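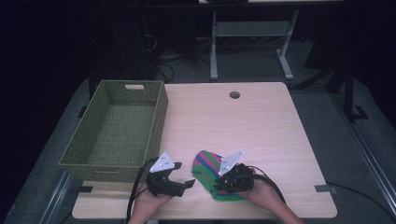

Hand-held grippers on the folding bench, Gruveck open day

Can visitors try the grippers at the Gruveck open day?

Posted by tallowbridge in Visits and Days Out

I'm thinking of taking my dad and my niece to the robotics open day at Gruveck in July. The leaflet says there's a demonstration of people handling clothes with grippers held in their hands, and the picture above is the one from their page. What I can't work out from it is whether visitors get a turn or whether you stand behind a rope and watch. My niece is nine and will lose interest fast if it's only watching. Dad can't stand for long either, so it would help to know how long it takes and if there are seats. Has anyone been?

Vicente Cisternas

Went last year with my wife. You do get a turn, but you have to put your name on the sheet by the door of the Salinas room when you arrive. The demonstration lasts 45 minutes and the tries come after it. Each person gets 4 minutes. They take two people at a time, one on each bench, and a member of staff stays with you. They did let children have a go, though an adult had to stand with them.

There are chairs along the back wall. They go early, so send your dad in first while you do the sheet.

The sessions fill up. I'd go on the Tuesday if you can, as the weekend was packed when we were there. Parking is free after 2 if you use the lower car park and walk up.

wusar_fan

its good but the cafe is shut on open days so bring your own lunch. also the big arm at Wusar is better if she likes things that move on their own

Amancay Iturra

I help on the clothes bench, so I can add a bit to what Vicente said. 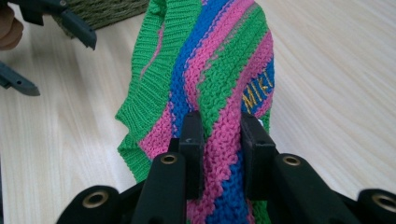
2 min read

You hold one gripper in each hand and pick up a fold of the garment between the two fingers. A knitted sweater is a good one to begin on. The knit is thick and easy to get hold of, and with bright stripes like these you can follow where the fabric is going as you move it. Thin shirts are harder and we leave them until later in the session.

Most beginners grab far too much cloth. Tell your niece to take a small fold, close the fingers slowly and lift a little before she tries to move it anywhere. Long sleeves should be pushed up, and loose bracelets need to come off.

The grippers have cables, so please wait until you're called before coming up to the bench. If your dad would like a turn sitting down, ask for me at the Wevimlow desk and I'll find him a stool.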